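Review: Porska activity table, white, rectangular
Category: furniture for shared rooms and group use

The Porska is a plain white table sold to nurseries, community halls and adult learning centres. It was assessed over nine weeks against the criteria applied to all furniture in this series: stability, surface, cleaning, storage and value. The model reviewed costs £422 with delivery, or £142 less if collected from the Nikeck depot.

Assembly requires two people and took roughly 40 minutes. The instructions are clear, although the bolts for the short rails and the long rails are supplied in one bag and are easily confused. Once tightened, the table did not rock on either carpet or vinyl flooring. It should be lifted and not dragged, as the rubber feet can work loose.

The top is a single flat panel without grooves or raised edges. A white surface suits sorting and matching work, as brightly coloured items are easy to pick out against it. Small round objects will roll, and a loose lip of the kind offered on the Barbier table would be welcome.

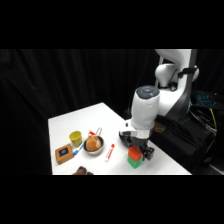 Stacked red and green blocks on the white top, with a bread roll in a steel bowl and a yellow cup to the left.

Marks from pencil and washable ink were removed with a damp cloth. Permanent ink required a second treatment and left a faint grey shadow, which remained visible in strong light. Purchasers who expect heavy use of markers should consider the Zisex cover — a clear sheet sold separately — although it must be ordered to size and is not returnable.
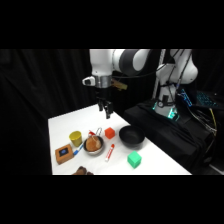
Working space is the principal strength of this table. Many activity tables of similar price give up part of the top to fixed trays or a central well, and users must then arrange their materials to suit the furniture. With the Porska, the layout is left to the person in charge of the session. A cup, a shallow pan with a bread roll in it, a black bowl, coloured cubes and a couple of markers can all be laid out together, and white surface still shows between them.

Storage is the weaker point. No shelf or drawer is supplied, and the underside has no fixing points for one. The manufacturer's guarantee runs for 5 years and covers the frame only.

Rating: recommended, with reservations as to ink staining and storage.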